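Zanton TV recap box, two months on
Review by Inger Bech

I've followed the same hospital soap for 15 years, and I still lose track of who was married to whom! So I bought the Zanton, a little box that records every episode and reads you a catch-up first. Setup was easy - plug it in, pick your shows, make some tea.

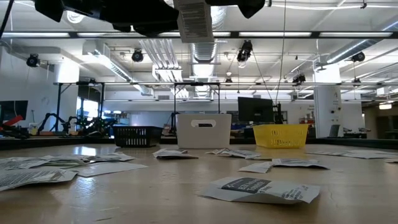
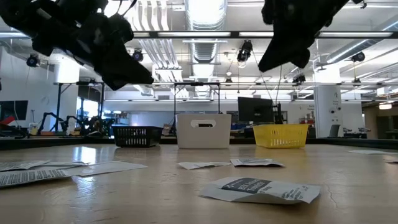
What I didn't love

The recaps give away too much. It told me about the wedding fire before I'd sat down, and I'd been looking forward to that one all week. The remote is tiny too. Still, at 70 dollars I'd buy it again, and my sister already wants one.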